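Search this site: type and press enter

Keep the Small Box

Last updated 1 March 2024

I order parts for a repair shop in Oltdale, and I have an unpopular view on packaging. Small parts should each come in their own small cardboard box, and the box should stay with the part until the part is used. Bulk trays are cheaper and bags take up less room. I would still pay for the box.

My reasons come from the shelf. In September we took in 125 small parts from Otden, all of them in thin bags inside one carton. Thirteen had lost their labels by the time the carton was emptied. The parts were fine, but we could no longer say which order they belonged to, so they went in a drawer and they are still there. The replacements cost us $1,422.

A box has flat sides. You can set it down and it stays where you set it. You can line up a row of them along an edge and see from across the bench which one is crooked. It also has a face for the maker's name and a top for the label, and those two jobs should be kept apart. Too many suppliers put one big sticker over everything.

Small boxes with the name printed on the cardboard and the label stuck on separately:

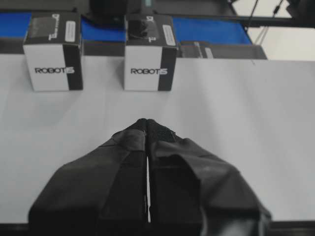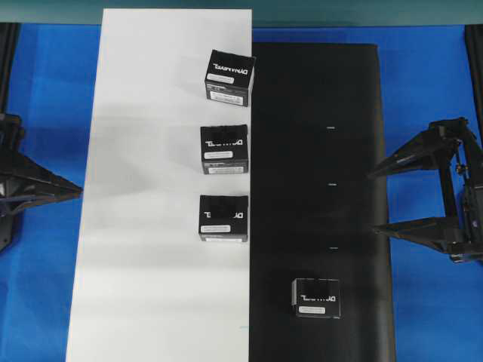
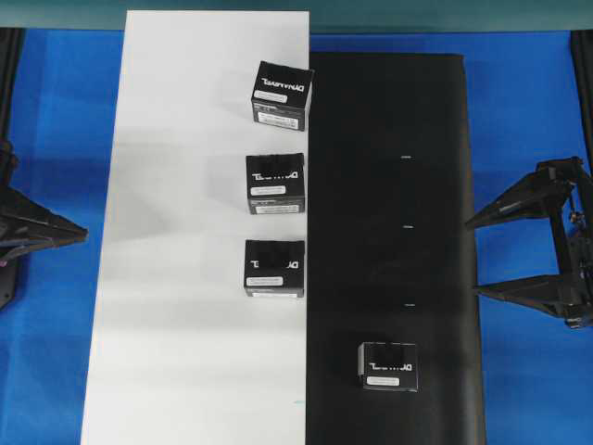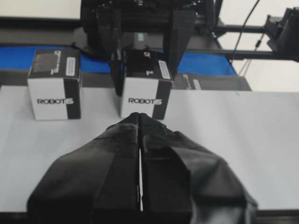 Concetta Pace, who ran our stockroom before me, disagreed with all of this. She thought a box was a thing you paid for twice, once to buy it and once to get rid of it. She had a point about the second part. A hundred empty boxes fill a recycling bin quickly, and flattening them is dull work that always falls to whoever is newest.

I also grant that a box hides what is in it. With a clear bag you can check the part without opening anything. With a box you trust the label or you lift the lid – and people who lift lids don't always put the right part back. We now put a strip of tape over any box that has been opened, with the date on it. It has helped, though some people forget the date.

What I would ask of suppliers is modest. Use one size of box for one size of part. Print the part number on the top and on one side, large enough to read without picking the box up. Mahmoud does this on its smaller lines already, and I have not had to send back a mislabeled order from them yet.

Recent items
Jutovby raises its minimum order again
Drawer dividers: buy or make?
What to do with parts that have no label
Tape that comes off cleanly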